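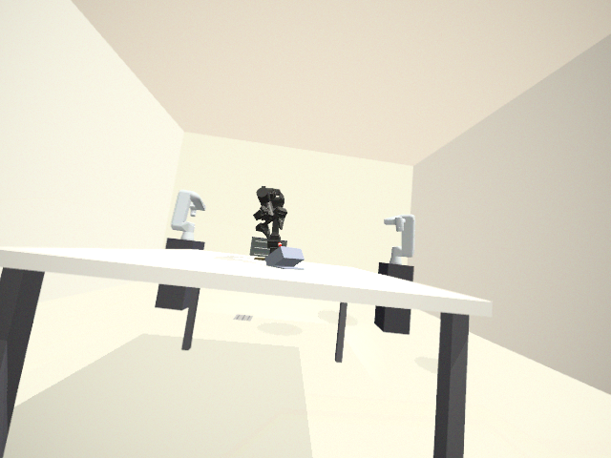
Which camera view works best for grasping, low or high?
Depends on the gripper. For our parallel jaw gripper the high view won pretty clearly, for the three-finger one it hardly mattered.

Project report, group Narna
Robot Manipulation Lab, fall term

What we wanted to do

Compare two grippers and two camera heights in simulation, same controller for everything. Original plan had a third gripper (suction) but contact model kept blowing up so we dropped it in October. Sorry.

Setup

All in sim, no hardware. One table, a small blue-grey box-like object on it, the arms standing on the far side. Two white arms on dark pedestals, black robot between them. Low camera is a bit below the tabletop height, so the surface of the table comes out as a very thin strip. High camera looks down from above at a steep angle. Lighting and walls are the defaults, we did not touch them.

Controller is Stukska, the one from the course, with the gains from assignment 4. We changed the approach speed and nothing else. Grasp planner is Ko, which our group wrote on top of the course code. It takes a depth image and gives back one grasp pose. No retry.

Only one robot moves in a trial. The others hold still but they are still collision objects, which cost us a whole weekend before we figured out why the planner kept timing out.

Trials

2,976 trials total over all the gripper/camera combos. Start pose of the object random inside a square on the table. A trial counts as good if the object is off the table and still held after 2 seconds. Anything else is a fail, also the ones where the gripper touches and pushes it away.

Ran overnight on the Jolmont machine, 11 nights. Two of those had to be redone, disk was full.

Results

Parallel jaw, high camera: best of the four. Most fails were at the edge of the square where the arm is near full reach.

Parallel jaw, low camera: worst. From that low you get good height info but depth along the table is bad, and the jaws close in front of the object or clip the back of it. Slanted sides make it worse, the jaws slide up.

Three-finger, high: a little under the parallel jaw. Slower to close.

Three-finger, low: nearly the same as three-finger high. The fingers wrap so a position error of a cm or so gets forgiven.

Full table is in the appendix, with the plots per start position.

Problems

- Low camera sees clutter behind the object. Arm links and pedestals end up in the depth image and Ko sometimes picked a grasp on one of those. We added a crop box, helped alot.
- Friction value is a guess. We tried roughly 20 values on a short run and the order of the four combos stayed the same, but the gaps between them moved.
- Only one object. Would not trust this for round or soft stuff.
- Approach speed was tuned on the parallel jaw and then reused, so three-finger is maybe a bit unfairly treated.

Next

Both cameras together, fused before the planner. Code for that half works, merging the clouds is fine but teh calibration offset is hard coded. Also want a wrist camera if there is time. Config files and logs are in the group folder under Narna, readme says which run is which.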